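4 Aufnahme von Demonstrationen mit den Handgreifern

Stand: 28.09.2019, bearb. M. Nimri. Ersetzt den alten Abschnitt 4 komplett, alte Ausdrucke bitte wegwerfen.

Gilt für Aufnahmen am Tisch mit zwei Handgreifern (links/rechts). Für Einhandaufnahmen siehe Abschnitt 5. Software: Torvik Recorder, Projekt Nakero. Wer noch kein Konto hat: Rami Dabbas fragen, nicht das von jemand anders nehmen.

4.1 Vor dem Anlegen

1. Tisch abräumen bis auf Platte und Objekte der Aufgabe.
2. Klemmen links und rechts am Tisch prüfen. Wackelt was, nachziehen.
3. Netzteile ein, Anzeige abwarten. Dann erst Recorder starten. Umgekehrt findet er die Greifer nicht und man sucht ewig.
4. Im Recorder Aufgabe auswählen, z. B. "Becher_zerdrücken_2H". Keine eigenen Aufgabennamen anlegen.
5. Objekte hinstellen. Startposition laut Aufgabenblatt, kleine Abweichungen sind erwünscht.
6. Uhr, Armbänder, Ringe ab. Ärmel hoch bis über den Ellbogen.

Vorsicht: Kabel am Boden. Nicht drübersteigen während jemand angeschlossen ist. Erst abstecken, dann laufen.

4.2 Greifer anlegen

1. Links zuerst. Hand von hinten in den Rahmen, Handrücken liegt an.
2. Riemen schließen. Fest, aber Finger müssen sich ohne Widerstand ganz öffnen lassen.
3. Kabelschlaufe über dem Handrücken frei lassen, nicht unter den Riemen klemmen.
4. Rechts genauso. Zweite Person hilft beim Riemen, alleine geht es schlecht.
5. Beide Hände dreimal ganz auf, dreimal ganz zu. Balken im Recorder muss mitlaufen, links und rechts nicht vertauscht.
6. Nullposition speichern (Hände ruhig über der Platte, Greifer offen).

Hinweis: Nach jedem Personenwechsel Nullposition neu. Auch wenn die Hände "gleich groß" sind.

Vorsicht: Bei Kribbeln oder Taubheit sofort Riemen auf. Aufnahme ist dann halt weg, macht nichts.

4.3 Episode aufnehmen

1. Start über Fußtaster. Ein Piep = läuft.
2. Eine Sekunde stillhalten.
3. Aufgabe ausführen, normales Tempo. Nicht extra langsam, nicht extra schön.
4. Weiße Fingerplatten mit den Punkten möglichst frei halten. Nicht mit dem Unterarm verdecken, nicht beide Platten flach aufeinanderlegen.
5. Am Ende Objekt loslassen, Hände zurück, wieder eine Sekunde still.
6. Stopp über Fußtaster. Zwei Piep.
7. Bewerten: gut / unbrauchbar. Im Zweifel unbrauchbar.

Beispielaufgabe Papierbecher, zweihändig: Becher mit einem Greifer holen, vor dem Körper mit beiden fassen, zusammendrücken, ablegen. Nächster Becher darf schon auf der Platte stehen, aber weit genug weg dass man ihn nicht umwirft.
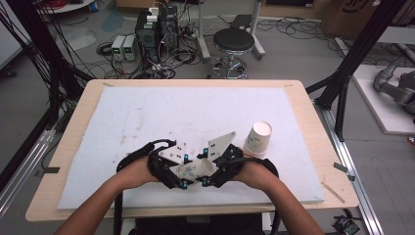 Abb. 4-1: Papierbecher zwischen beiden Greifern, zweiter Becher aufrecht auf der Platte.

Wichtig beim Papierbecher: gedrückte Becher nicht wieder geradebiegen und nochmal nehmen. Das Modell lernt sonst aus Startzuständen, die später nie vorkommen. Jede Episode ein frischer Becher. Nachschub im Regal, Karton Pidville.

Fehlgriffe drin lassen, wenn man sie in derselben Episode selbst korrigiert. Becher rutscht weg, nachfassen, weiter: gut. Becher fällt vom Tisch: Stopp, unbrauchbar. Nicht löschen! Unbrauchbare Episoden brauchen wir für die Auswertung, nur der Haken muss stimmen.

4.4 Wieviele Episoden

Pro Durchgang bis zu 34 Episoden, dann Pause und Greifer ab. Objektposition nach jeder Episode ändern, auch mal drehen. Nicht immer dieselbe Hand anfangen lassen, ausser das Aufgabenblatt verlangt es.

Stand Papierbecher seit März: 1.255 gute Episoden. Rechts angefangen ist deutlich überrepräsentiert, also bitte vorerst links anfangen.

4.5 Häufige Fehler

Balken steht: Stecker am Greifer nachdrücken, Nullposition neu. Hilft das nicht, Recorder neu starten, Netzteile anlassen.

Meldung E13: Punkte auf einer Platte nicht erkannt. Platte mit trockenem Tuch abwischen. Kein Alkohol, der nimmt den Druck mit runter.

Meldung E28: Zeitstempel links/rechts laufen auseinander. Aufnahme sofort abbrechen, die Episode ist nicht zu retten. Kommt das zweimal hintereinander, aufhören und Rami bescheid geben.

Greifer schließt nicht ganz: meistens Papierrest im Gelenk. Abstecken, dann mit Pinsel raus. Nicht mit Schraubendreher.

4.6 Abbauen

1. Letzte Episode bewerten, sonst wird die Sitzung nicht hochgeladen.
2. Riemen auf, Greifer an der Halterung ablegen, Kabel ohne Knick.
3. Recorder schliessen, Netzteile aus.
4. Upload auf den Usberg-Server startet von selbst. Rechner anlassen bis "fertig" dasteht.
5. Benutzte Becher ins Altpapier.

Ersatzriemen und Ersatzplatten liegen bei Maysoun. Entnahme in die Liste eintragen, bitte auch einzelne Platten.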